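Household chore robots

Household chore robots are machines meant to do the ordinary jobs in a home: washing up, folding, wiping, putting things back where they live. I've looked after this entry on the Rondura wiki for a while now, and the question I get most is still whether they can do it yet. My short answer is "some of it, slowly, if you tidy up first", and I'm afraid the long answer isn't much cheerier.

What already works

Floors, mostly. A robot vacuum needs to know where it is, where it's been and how to get home to its charger, and it never has to pick anything up. Mowing a lawn is much the same sort of job. Dishwashers and washing machines are robots too if you're feeling generous (I am), but you still have to load the things yourself, and loading is the bit we'd all love to hand over!

On the shop floor the picture is brighter. Arms have been welding and stacking for decades, because the part turns up in the same place every time and it's stiff. A shirt is never in the same place and never the same shape twice. Samer Geagea, who wrote the first version of this entry, used to call that "the sock problem", and I've kept the name out of fondness.

Making the bed

Bed making is my favourite test, because it sounds like nothing. You clear whatever's on top, find a corner of the blanket, pull it straight and put the toys back. A person does all that half asleep. A machine has to work out which lump is blanket and which is something sitting on it, and then tug cloth that folds up in a new way with every pull.

Most of the early practice goes on in simulation, where you can drop a blanket as many times as you like and never wash it.

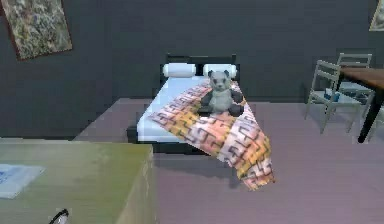

This page was last changed on 10 May 2021.

A simulated bedroom like this one gives you a fair idea of the job. The blanket is skewed across the bed and hanging nearly to the floor at one corner, and there's a stuffed panda sitting on it, so the panda ought to come off first. Pull the blanket with the panda still aboard and you've got two problems. The maze pattern is quite a nice touch too, as busy prints can muddle a vision system that's hunting for edges.

Scoring

There isn't one agreed way to score any of this, which drives me up the wall. The Plotosik bedroom set has 106 starting layouts and gives marks out of 100, with 50 counted as a pass. Norkudex runs 818 trials and only cares whether the blanket ends up inside the mattress edges, so a crumpled heap in the middle does perfectly well. I wouldn't accept that from a ten-year-old.

Simulated cloth is also kinder than the real stuff. It doesn't snag on a bedpost or cling to your jumper, and a routine that does well on screen can come badly unstuck in a real bedroom.

So, can they do it yet?

Vacuuming, yes. Making a bed in a room the machine hasn't met before, no, or not in a way I'd pay for. Folding towels is somewhere in between, provided you've got all afternoon.

See also: Laundry folding; Tu (gripper); Robot vacuums; Cloth simulation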